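Most of the boards in our house have had at least two lives. The big maple one started out as a bread board, spent a winter propping up a wobbly shelf in the laundry room, and now lies on the blue pegboard table in the workshop, where the grandkids sort their shape blocks on it while I pretend to be getting something done. I've been asked so often how I keep a plain piece of maple looking decent that I'm putting it all down in one place.

## Cleaning a maple board

Wipe it with a damp cloth and a drop of dish soap, then with a clean damp cloth, then dry it with a towel right away. Stand it on edge overnight if you can. Please don't soak it! A glued-up board is made of strips, and long baths are hard on the seams. My neighbor Tamara Zamfir left hers in the sink over a long weekend and ended up with a gap you could slide a dime into.

For sticky fingerprints (jam, mostly, at our place) a little coarse salt and half a lemon will do it. Rub with the grain, rinse quickly, dry.

## Scratches and small marks

I leave the faint ones alone. Maple has so much going on in it, with the streaks and the wavy figure and the odd little knot, that a light scratch just gets lost, and I've grown fond of mine anyway. If one catches your fingernail, sand with the grain using 220 paper, wipe off the dust, and rub in mineral oil. Give it twenty minutes or so to drink, then buff off whatever is left. I do three thin coats in March, when the heat has been on for months and the wood is thirsty.

Plastic blocks are easy on a board, by the way -- red cylinder, green prism, blue triangle, they can all live on there without harm. It's the metal toy cars you have to watch.

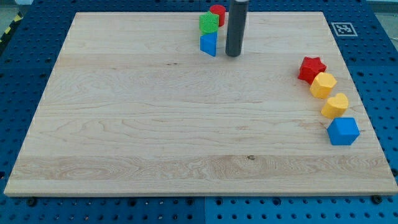
## Washing the blocks

Warm soapy water in a dishpan, and an old toothbrush for any block with a bumpy surface, where the grime likes to settle. Smooth ones only need a wipe. Lay them out on a towel and let them dry all the way through before they go back on the wood or into a bag, or you'll get rings on the one and a musty smell in the other. Jui-lin Fu down the road puts hers in a mesh laundry bag and hangs the whole thing from the shower head to drip, and I've been doing the same ever since she showed me.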